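Bindery Basement Forums > Beginners > Sewn bindings
Thread: First real book finished at the kitchen table, and now I can't stop
Started July 2020

Yi-an Song
Member

Okay, I have to tell somebody who will care. I finished my first full sewn book last night! Case bound, round back, little striped endbands that I made myself and that are slightly crooked and I love them. It's a collection of my grandmother's recipes and letters, typed up and printed at the copy place on Jernumberg Street, and it came to 554 pages, which everyone told me was a silly size for a first book. They were right. I did it anyway.

A few things I wish I'd known going in, for whoever is standing where I was in June:

1. Check the grain before you cut anything. I had a pack of 500 sheets and folded half of it the wrong way before I noticed how stiff the folds felt. The pages wanted to stand up like a fan.

2. Wax your thread, then wax it again. I went through a whole spool learning what happens when you don't.

3. Clear a proper spot for the hand tools and put them back in it every time. Any smooth plastic you can wipe glue off will do. A dark tool on bright pink-red is a lot easier to find than a dark tool under a pile of offcuts.
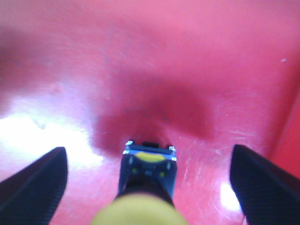 4. Press longer than you think. I left mine under the big dictionaries overnight and wish I'd given it another day, as the back board has a tiny bow to it.

5. Make a dummy first. Blank paper, small size, same structure. Mine took one evening and taught me more than the three books I'd read.

Next up is a set of pocket notebooks for my cousins. Does anyone have a favorite sewing pattern for thin ones? I'm thinking a plain pamphlet stitch but I'd love something prettier on the spine.

Harpreet Leclerc
Regular

Congratulations!! A round back on your first go, that's wonderful. I made flat backs for two years because rounding scared me so much.

For pocket notebooks I'm a big fan of the long stitch with a soft cover. All the thread shows on the spine so you get to play with color, and you don't need any glue. I use the 300 gram cover stock from Pronditz, scored twice where it bends. Dark green stock with mustard thread, try it and tell me you don't want to make ten more.

I'll argue with number 4 though. Overnight is plenty if you let the boards dry first. Your bow sounds like the paste pulling on one side. Did you line the inside of the boards before you put the endpapers down?

Yi-an Song
Member

I did not line the boards! I didn't know that was a thing! Oh no. Well, that's the next book then.

Chia-hao Leung
Regular

Lovely work on the endbands, crooked or otherwise. Mine still look like a caterpillar had a bad day.

I'm going to disagree with Harpreet on pressing. Lining helps, sure, but humidity does a lot too. I live near the water and if I take a book out after one night it curls up by lunch. Three nights minimum here, with fresh blotters each morning. People in dry places always think the rest of us are exaggerating.

And a vote against waxing twice. Once, lightly. Heavy wax makes the thread drag through the holes and I've torn a few folds that way. If it tangles, use shorter lengths.

Harpreet Leclerc
Regular

Fair about the humidity, I'm up in the mountains and everything here dries while you look at it. Still standing by the lining :)

Ah-rin Cho
Member

Chiming in from the small apartment crowd. I bind on a folding table that also gets used for dinner, so everything has to go away by six. What changed it for me was getting a big mat and treating the mat as the workshop. When the mat is down I'm binding, when it's rolled up I'm a normal person who eats soup.

Get the largest one your table can hold. My first was letter size and I kept running off the edge in the middle of a cut, which is how I ruined a very nice piece of marbled paper — still not over it. Gray is my pick for color. White paper shows up well against it and it doesn't tire my eyes in the evening the way the green ones do.
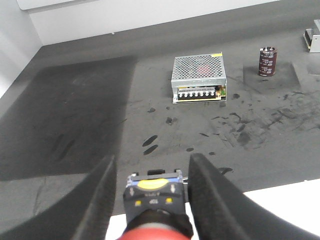

Chepkoech Mosoti

Agree with all of this except the rolling! Please store it flat, behind a door or under the bed. I rolled mine for one winter and it never laid down properly again. A ruler on a wavy mat will wander, and you only find out when the boards don't match.

Yi-an, about thin notebooks: have a look at the three-hole pamphlet with a contrasting inner fold. Take one sheet of something patterned, wrap it around the outside of the section, and sew through everything. It's nothing fancy but when the notebook opens there's this little stripe of color in the gutter, and kids go wild for it. I made 12 for my nephew's class and they were fighting over the orange one.

Yi-an Song
Member

Oh I love that, the stripe in the gutter! I have scraps of wrapping paper I've been hoarding for no good reason. Would that be too thin?

Chepkoech Mosoti

Back it with plain paper and thin paste and it'll hold up fine. Let it dry under weight first or it cockles.

Chia-hao Leung
Regular

For three nights!

Harpreet Leclerc
Regular

One night, Chia-hao. ONE.

Ah-rin Cho
Member

Quick question while you're all here. Has anybody used the Colum paste powder? My usual is out of stock and I need enough to finish two albums. I don't mind cooking it on the stove if the result is smooth.

Chia-hao Leung
Regular

I have. Smooth if you sieve it while it's warm. Make small batches, mine went sour in the fridge after a week.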